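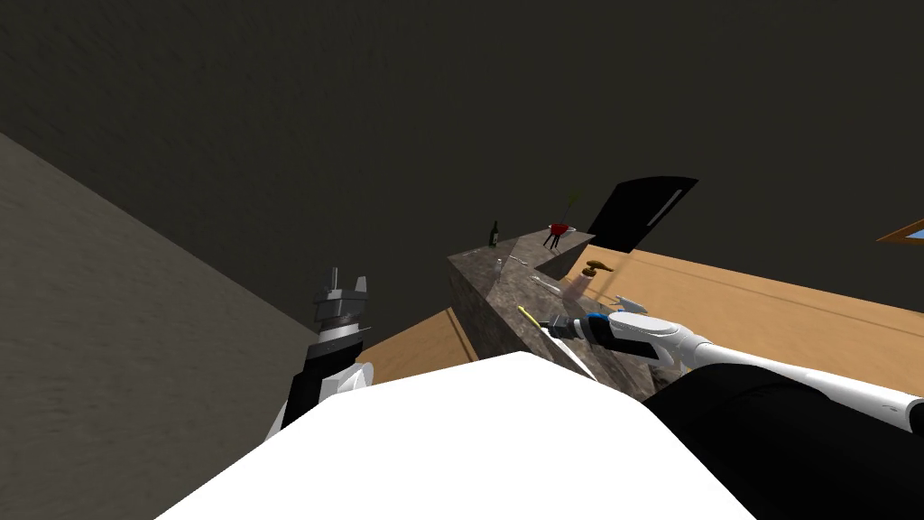 Home | Forums | Simulation | Hardware | Tags | Log in

Kitchen sim demos: left arm does nothing in most of my episodes. Keep or toss?

Posted in Simulation by Dorodance

Hi all! I've been teleoperating a two-armed robot in a simulated kitchen for my side project (picking small stuff up off the island counter, mostly utensils and anything with a handle) and I've got 813 episodes saved so far. I was pretty pleased with myself until I played a bunch of them back.

What I noticed is that I'm super right-handed. The right gripper goes down to the marble and does all the work, and the left one just hangs up in the air, empty, for the whole episode. Not always in the same spot either, it kind of sits wherever I happened to leave my hand. So now I'm worried the policy is going to learn something dumb from it, like "the left arm has to be up high before you grab anything."

Second thing, and maybe it's related. My view is tilted a lot in plenty of these, with the counter running off at an angle and the robot's own body taking up the bottom of the picture. I can work like that fine, but would you train on it? I'd hate to throw out a month of evenings. I started back in July, took a long break, and only got going again recently, so the early ones are also slower and clumsier than the new ones.

Oh, and a yellow-handled thing near the edge of the counter is giving me fits. I hover and hover before I commit. Should I trim the hovering?

Print this page | E-mail this page

Turnley

Keep them! I had the same worry with my first set and nearly deleted the lot. An idle arm is fine as long as it's idle in lots of different places, and it sounds like yours is. Where you get bitten is when it's parked in the exact same pose in every episode and then at test time it starts somewhere else.

What I'd do is add some episodes where the left hand has a job. Swap sides, so the left picks and the right waits. I did 62 of those for my own project and the policy quit ignoring that arm. It felt awful to drive for the first evening, like brushing your teeth with the wrong hand, but you get used to it.

On the tilted view, ask yourself what the policy is going to see when it runs. If the camera will be tilted like that then you want it tilted in the demos too. If it won't, re-render. You did save the states and not only the video, right? Please say you saved the states.

Drotmont

just delete the bad ones, 813 isn't that many anyway. I have 1221 and mine still drops spoons

Venkataraman

I'd go along with Turnley on the left arm, and I wouldn't delete anything yet. Tag first. I keep a plain text file next to my episodes with one line each: which hand, which item, did it end with the item in the gripper, and a word or two if something was odd. It's boring but I can do it while I eat lunch, and later I can train with and without the odd ones and see if it matters. My set was 1025 episodes when I started tagging and I really wish I'd done it from the beginning.

About the hovering, I'd trim a little and leave some. A short pause before closing the fingers is useful, you're lining up and the policy needs to see the lining up. Ten seconds of you making up your mind is a different story. If the gripper is close to the handle and nothing is moving, those are a ton of nearly identical steps that all say "stay put," and I've had policies that learned exactly that. They'd float over the counter forever. I cut any stretch where neither arm moves for more than two seconds, and I keep the last bit before the grasp untouched.

For things near the edge, try coming in from a couple of different angles on purpose. I was always reaching in the same way and knocking stuff onto the floor as soon as the item was rotated even a tiny bit. Also shuffle what's standing nearby between episodes. If the bottle is at the far end of the counter every single time, move it.

And the slow early ones, I'd leave in for the first training run and see. Mine made less difference than I expected.

Dorodance

Thank you both, this helps so much! Yes, I saved the states, phew. I'm going to do the tagging over the next few evenings and then try a left-handed batch. Drotmont, what gripper opening are you using on the spoons? Mine were slipping too until I started closing a bit earlier.

Print this page | E-mail this page

Back to Simulation | Newer | Older | Top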